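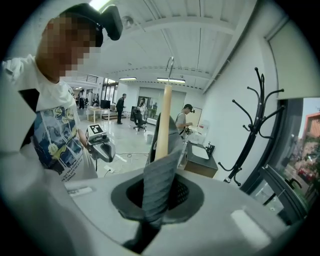
Surero gripper in the hand, marker on top, headset on.

Surero Hand Gripper, sold as a pair

Hi, I'm Younes Ezzat, and I run the gripper side of things at Farkiden. People who land on this page mostly want to know one of two things: what's in the kit, or can a robot hang up my laundry yet? I'll do both, but the second one first because it's more fun.

Can a machine do it yet?

Sort of. Some of it. On a good day, with a stiff cotton T-shirt and a hanger that's already facing the right way, the two-armed robot in our shop gets the shirt on and the hook over the rod. Give it a soft hoodie and things go downhill fast. The hood flops over the neck hole, the cord gets pinched, and one shoulder slides off while the other is going on. You and I fix that with a little shrug of the wrist and never think about it. The robot has to have seen that shrug a lot of times, from a lot of people, before it even tries one.

That's what these are for. You hold one in each hand, you do the chore yourself, and the opening and closing of the jaws gets saved along with where your hands went. Then your learning team has something to train on that was done with the same kind of fingers the robot has (if you can't hang a shirt with them, the robot won't either, and it's good to find that out on a cheap afternoon!).

My own scorecard as of September 4, 2021, for whatever one guy's opinion is worth:

Towels, folded in half: yes, I'd let it do mine.
T-shirts on hangers: yes, if you're patient. Really patient.
Hooded stuff: not yet, but closer than it was in May.
Fitted sheets: no. I can't do those either.
Sorting small parts into trays on the shop floor: yes, all day long.
Anything with a zipper: please don't ask.

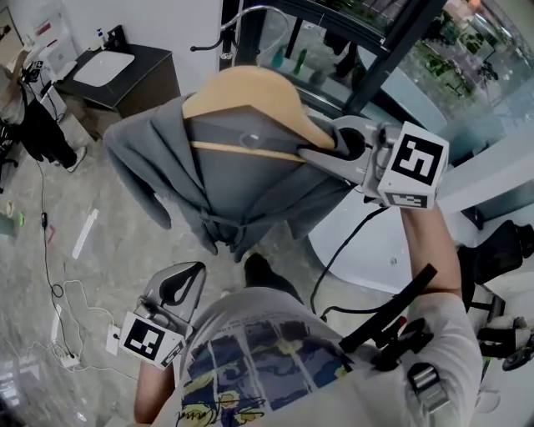
Gray hooded top on a wooden hanger, held up with the right-hand gripper.

Hangers are my favorite test, so you'll hear a lot about them from me. Slim wood, a metal hook, a load that swings. You need one hand up high and steady and the other one free to tug the fabric. If the jaw slips even a little the whole thing rotates and you're looking at the back of the garment. We changed the inner pad twice over this. The first pad was too slick for varnished wood and the second one was so grabby it wouldn't let go of fleece, so you'd open the jaw and the sweater would just come with you. The one we ship now is the third.

What you get

Two grippers, left and right
Marker cubes, already mounted and matched to each hand
Two spare sets of jaw pads
One cable per gripper, with a strain relief at the handle
A case with foam cutouts
The printed setup sheet, plus my email at the bottom of it

Weight is 360 grams per hand. That sounds like nothing, and for the first half hour it is nothing. We tell people to put them down and walk around every 45 minutes, and the ones who skip that are the ones with sore forearms the next morning. Jaws are rated for 3,000 cycles between pad changes, and swapping a pad takes one screw and no swearing.

Head camera and headset are not included. We kept it that way on purpose, as most labs already own something they like. If you don't, the Qureshi shoulder mount fits over a regular shirt and we stock it, just ask.

A few things I'd want to know before buying

Keep the markers clean. A greasy thumbprint on the black squares is enough to lose the hand for a second or two, and you won't notice till later.

Tape your cables down. Mine never are. Do as I say.

Use more than one kind of hanger. One customer, a small laundry automation outfit called Hornurwood, recorded 128 runs on one hanger shape, and then their robot met a different one and just stood there holding it. They re-recorded with a mixed bag from the thrift store and were much happier.

Don't be too neat! Everybody's first session is stiff and careful. Drop things. Pick them back up. Get the sleeve wrong and fix it. The fixing is the part the robot is worst at, so that's the part you want lots of.

Who shouldn't buy these

If you want a robot that does your closet this year, save your money, I mean it. These don't do the chore, you do the chore. They're for teams who already have an arm or two and want it to learn from hands. Heavy lifting is out too: a winter coat is fine, a full laundry basket is not what the jaws were made for.

Ordering

Pairs are in stock and ship in the case. Single replacements are available, left or right, so tell me which one you dropped. If you're not sure the jaws will suit your job, write and describe the object (a photo next to a ruler helps a lot) and I'll try it on the bench and let you know how it went.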